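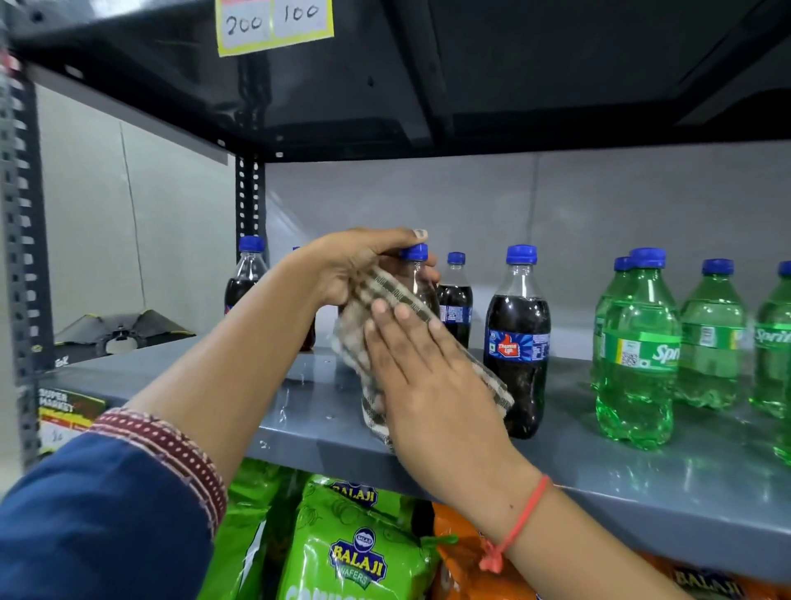
4 min read

Does wiping down every soda bottle on the shelf do anything?

Posted by stovgate_corner, Feb 22, 2025

I help run a small grocery in Stovgate. We keep the soft drinks on open metal racks, cola on one side and lemon-lime on the other, with bags of snacks close by. A sales rep from Pedisero came through and told us dusty bottles are "silent sales killers" and that every bottle should be wiped by hand every day. He also happened to have a cleaning spray to sell us, Ovar, at a price I won't repeat.

I have my doubts. We have 38 feet of drinks shelving, and wiping bottles one at a time with a cloth eats a good part of the morning. I've been doing it for 9 days now and I can't tell that we sell one more bottle than before. The bottles look nicer, sure. They look nicer to me, and I'm the one who wiped them.

What I want to know from people who have done this for a while:

Does it need to be every day, or is the rep making that up?
Spray, plain water, or a dry cloth?
Do you take the bottles off the shelf or wipe them where they stand?

I've been leaving them in place, one hand on the neck and the other working the cloth, and I keep bumping the ones next door. Please don't send me a link to a display course. I've looked at two of them and they both said "presentation matters" for an hour.
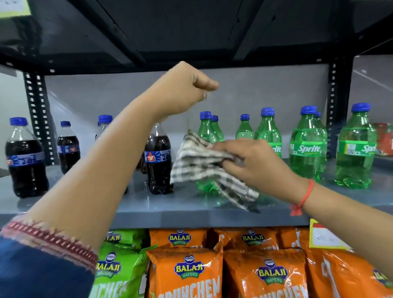
One more thing I should mention is water. If the cloth is damp I get drops on the shelf board, and on a glossy surface they dry into spots, so then I have to wipe the shelf too. It feels like I'm making my own work.

Replies

ovar_skeptic_no_more

Every day is nonsense unless you're next to a road or the door stands open all day. I stocked drinks for 6 years in a store a lot bigger than yours and the bottles that sold quickly never got dusty enough to matter. Slow ones did. Go and run a finger over the shoulder of a bottle near the front and then one from the back, and let the dust set your schedule. I'd guess once a week for most of the rack.

As for the spray, I'd want to see it beat water before I paid for it. Try half the shelf each way and ask someone who doesn't know which half is which. I did something like this with a different product and the person picked the water side. Small test, I know, but it was a bigger test than the one the rep ran.

Don't soak the cloth. Wet it, wring it until your hands complain, and then use a second dry one behind it. The spots on your shelf are from too much water. Go easy on the labels too. If you rub hard at the seam on a wraparound label it starts to lift, and a bottle with a peeling label looks worse than a dusty one.

On taking them off: yes, if you're doing the board as well. Work one section at a time, bottles into a cart, wipe the board, wipe each bottle as it goes back. You stop knocking the neighbors over, and you get to check dates while the thing is in your hand. I know everybody says they check dates.

nghiem_minimart

Just use a feather duster, takes 5 seconds. Never had a complaint.

plainwater_pete

I don't agree with the duster. It moves dust from the caps onto whatever is underneath, and in your case that sounds like chip bags. It also does nothing for sticky bottles, and sticky is the real problem with soda. One leaks in the case and the whole row gets a film on it. A duster will just stick to that.

I agree with the cart idea up to a point. We tried it at our place and it was fine until customers wanted the cart, or wanted a bottle that was in the cart. If you have the aisle to yourself before opening, go ahead.

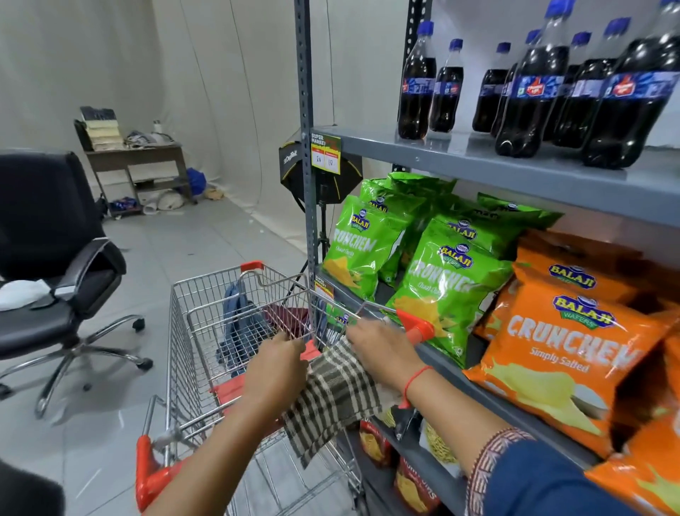 Whichever way you go, fold the cloth into quarters and keep turning to a clean side, and shake it out away from the food. Most of the streaks I used to blame on cheap water came from a cloth I should have swapped out ten bottles earlier. I now keep a short stack of them and the dirty ones go straight in the wash bag.

Does any of it sell more soda? I have never seen a number I believed. We skipped the bottles completely one April when we were short of people, and sales looked like any other April. What we did get was a couple of remarks about the place looking tired, and I didn't enjoy those. So I wipe the front row when I face the shelf, do the rest when they need it, and let the rep keep his spray.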